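Kitchen rules for working next to a robot arm

I get asked for these every few months, so they're going up on the page. I look after the practice kitchen at Bosow, and the list began as a sheet taped inside a cupboard door. It's been through 7 versions and it's still a bit untidy!

First, the floor. Keep your feet and your bags well away from the cables, and mop by hand on that side (no steam mops, please). If a cable has wandered into the walkway, stop and tidy it before you switch anything on.

Next, the sink side. Wipe the worktop dry before a run, and I do mean properly dry — a bowl standing on a film of water will skate off the moment a finger nudges it. We use a plain wide-rimmed bowl for practice and it goes in the same spot each time. Knives, peelers and graters live in the drawer until the arm is parked.

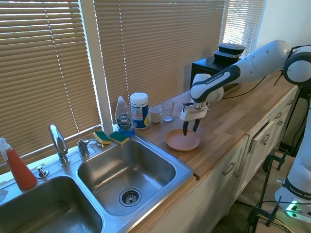 Fingers over the rim, bowl on the worktop by the sink.

Mugs and glasses belong at the back of the counter, or better still in the cupboard. I've swept up enough china to feel strongly about this. Sprays and washing-up liquid can stay on the sink ledge, but do check the lids and nozzles are closed, and never spray towards the arm. A lightly damp cloth does for the outside of it, once it's stopped and powered down.

Now the people rules. There should always be 2 of you, one running the job and one with a hand by the stop button and no phone in the other. Don't reach in to straighten something "just quickly". Stop it, say so out loud, wait for the other person to answer, then reach. Long sleeves rolled up, hair tied back, lanyards off.

Start slow as well. With any new move we run it at the lowest speed with nothing in the fingers, then with the bowl, and only then do we think about going quicker.

Last thing is the notebook. Write down every bump and drop, even the silly ones. Ours has 137 entries so far, and most of the rules on this page came out of it. The pen is on a string, so please leave it there.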